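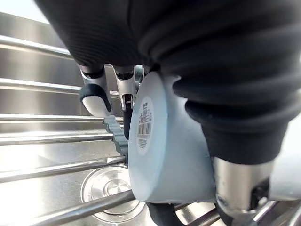 Flandora Cup Library: your questions

What is this?
We lend out reusable cups for parties, fairs and funerals. You take them, people drink from them, you bring them back. Civilization has managed harder things.

How many can I borrow?
Up to 800 at a time. We own 1,062, a figure that goes down every summer and has never once gone up by itself.

Do I have to wash them?
Rinse, please. We do the real washing at our Skalumden depot. Cups that come back with lemon slices in them will be remembered.

How long can I keep them?
Up to 21 days. After that we send a polite email, and then a less polite one.

What if some go missing?
Some always do. We let the first few slide and bill the rest at cost. Checking your guests' coat pockets is up to you.

Can we put our logo on them?
No. Stickers come off in the wash and end up in the filter – ask us how we know.

Do you deliver?
Only in Pikberg, and only for orders of 700 or more. Everyone else picks up at the side door on Chmielewska. The front door is a dentist.

Can they go in the microwave?
Please don't. They are for drinks, preferably ones you would serve to your mother.

When are you closed?
From 9th September until the start of October, for the yearly deep clean. Late returns can wait until we reopen, but the bill may not.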